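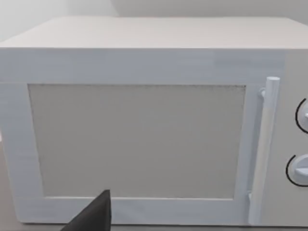 Rorham Student Robotics Club, Simulation Group

sulus-kitchen: README and data card

Contents

Overview
What is in the release
Task definitions
Collection
File layout
Loading an episode
Baseline
Known problems
Use in the course project
Contributing
Maintainers

Overview

sulus-kitchen is a set of simulated manipulation episodes recorded by members of the club for the spring course project. Every episode takes place in one kitchen scene and involves a single arm with a two-finger gripper. The data is meant for training and testing small imitation learning policies on a single desktop GPU. It was not built as a benchmark and there is no leaderboard.

The scene, the controller and the recording script live in a separate repository, sulus-sim. This repository holds the episodes, the loader, the baseline and the documents that go with them. You do not need sulus-sim to train. You do need it to roll out a policy.

Last edit to this file: 25th April.

What is in the release

200 episodes over 4 tasks, 50 per task. Each episode has camera frames, joint positions, gripper opening, commanded actions, a task label and a success flag written by the simulator at the end of the run. Failed runs were kept out of the main set and are stored under extras/failed. They have the same format and can be loaded with the same code, but they are not counted in the 200.

The split is fixed. Episode IDs for train and held-out are listed in splits.txt. Please do not reshuffle if you plan to report a result to the group, as the numbers will not be comparable.

Task definitions

open_door. The gripper starts in front of the microwave with the door closed. The door handle is a vertical bar on the right side of the door. Success is a hinge angle above the threshold in tasks.yaml, held until the episode ends.

close_door. The door starts open at a random angle. Success is a hinge angle below the closing threshold. Contact with any part of the door is allowed, including the window.

turn_upper. The arm turns the upper of the two control knobs to a target angle. The target is drawn at reset and stored in the episode metadata. Policies receive it as an extra input.

turn_lower. Same as turn_upper, for the lower knob. The two knob tasks share one config block with a different joint name.

All thresholds are in radians. An older draft of the project handout gave them in degrees. If your success rate on open_door is zero and the door is plainly opening in the video, check this first.

Collection

Episodes were recorded by teleoperation. Lies Coppens and Roos Stevens drove most of the door tasks, and Wim Meijer drove the knob tasks. The operator field in the metadata is a letter and does not match initials. Operators had a practice period in January, and none of the practice runs are included.

The input device was a 3D mouse mapped to end effector velocity. Gripper commands are binary. The controller filters the velocity command before it is applied, and what we store under action is the filtered command. The raw device reading is stored under action_raw for people who want to look at operator behavior.

Initial arm pose, microwave position on the counter and light intensity are randomized at reset. Wall color and the appliance model are not. A policy trained on this set has seen one microwave, and we make no claim about any other.

Operators were asked to approach at a steady speed and to avoid long pauses. Pauses still occur, mostly just before the grasp on open_door. They have not been trimmed. A helper called trim_idle in tools/ removes them if you want that, and the baseline does not use it.

File layout

README.txt
splits.txt
tasks.yaml
episodes/open_door/
episodes/close_door/
episodes/turn_upper/
episodes/turn_lower/
extras/failed/
tools/
baseline/

Each episode is one HDF5 file. Keys inside the file:

obs/rgb: camera frames, uint8
obs/joint_pos: arm joint positions, float32
obs/gripper: opening width, float32
action: filtered command, float32
action_raw: device reading, float32
meta/task: string
meta/target: float32, knob tasks only
meta/operator: string
meta/success: bool

Frames and actions are aligned by index. The action at index t is the command sent after the frame at index t was rendered. The last frame has no action, so the action array is one shorter than the frame array. The loader drops the last frame by default. Set keep_last to true if you need it for a goal image.

Loading an episode

Install the requirements in a clean environment, then:

from sulus_kitchen import load_episode
ep = load_episode("episodes/open_door/ep_014.h5")
print(ep.rgb.shape, ep.action.shape)

The loader reads lazily. Indexing a frame opens the file, and slicing reads the slice into memory. If you use several data loader workers, open the file inside the worker. Sharing an open handle across workers gives corrupted reads without raising an error.

Observation normalization is left to the user. The baseline computes mean and standard deviation over the train split and saves them next to the checkpoint. Use the same statistics at rollout.

Baseline

The baseline is a small convolutional encoder followed by a two-layer network that predicts a short chunk of actions. It was written by Henk Mertens and is kept simple on purpose so that project groups have room to change it. Config files for all tasks are in baseline/configs.

To train:

python baseline/train.py --config baseline/configs/open_door.yaml

To roll out, with sulus-sim installed:

python baseline/rollout.py --checkpoint runs/open_door/last.pt --seed 14

Rollouts write a video and a one-line result to the run folder. Results depend on the seed, so report the seeds you used. Groups should use the 9 evaluation seeds listed at the bottom of tasks.yaml and give the success rate over all of them, including the bad ones.

We have observed that the baseline does better on close_door than on open_door. Closing only needs a push in the correct direction, while opening needs a grasp on the bar and a curved pull. The usual failure on open_door is a gripper that closes too early and then pushes against the door frame. On the knob tasks the usual failure is overshoot.

Known problems

1. The knobs are often partly outside the camera view when the gripper is close to the door. In door episodes this does not matter. In knob episodes the operators tended to swing wide to keep the knob visible, and trained policies copy the detour.

2. Contrast is low. The appliance is white, the wall is light grey and the lighting is soft. Strong brightness augmentation removes the edge of the handle almost completely. Keep the brightness range in the default config unless you have checked the augmented images by eye.

3. The gripper fingers are dark and can hide part of the door as they come up from the bottom of the view. Networks without joint position input sometimes lock on to the finger and ignore the door. Adding obs/joint_pos helped in our runs.

4. Textures show slight pixelation and streaks on flat faces. This comes from the render settings we used to keep recording at full speed. Rendering at rollout must use the same settings. They are in sulus-sim under render_default.

5. The knob joints have no detents and very little friction. A light touch during release can move the knob past its target after the operator has let go. The success flag is computed on the final angle, so some good-looking runs ended up in extras/failed.

6. The hinge model has constant damping. Real microwave doors have a latch that resists and then gives. Do not expect force profiles from this set to be useful on hardware.

Use in the course project

Each group picks one door task and one knob task. Groups may change the network, the augmentation and the action representation. Groups may not record new episodes for the graded result. New episodes are fine for the optional section of the report, provided they are marked as such.

The report should state the commit hash of this repository and of sulus-sim, the config file, the seeds and the training time. Attach one video of a success and one of a failure for each task. Tineke De Graaf grades the reports and will rerun one checkpoint per group, so make sure yours loads on a clean install.

Training jobs go through the queue on the Zikon machine in the club room. Jobs started by hand outside the queue will be killed. Copy the data to the local scratch disk before training. Reading HDF5 files over the network share slows down every other user.

Contributing

Open an issue before a pull request. For bugs in the loader, include the episode ID and the full traceback. For a suspected bad episode, include the ID and the frame index where the trouble starts. Episodes are never edited in place. A bad one is moved to extras and its replacement receives a new ID.

Code style is checked on push. Please do not commit checkpoints or rollout videos.

Maintainers

Henk Mertens: loader, baseline
Lies Coppens: scene and task definitions
Wim Meijer: controller, knob tasks
Tineke De Graaf: course contact

Questions about grading go to Tineke. Everything else goes in the issue tracker.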